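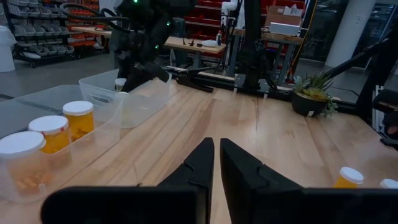
Can I watch Vatau on two TVs at the same time? You can on the Onsri plan, and the basic plan gives you one screen.

I switched my own box over last night (14 minutes, most of it me hunting for the password!) and the new channel guide is so much quicker. The sports channels now start at 200, and you can save up to 50 favorites, so go wild. Seul-gi Seol wrote in to say her old remote still works fine with it.

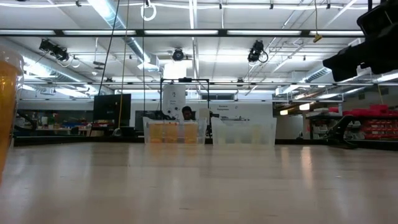 Two bins on the far side of the table.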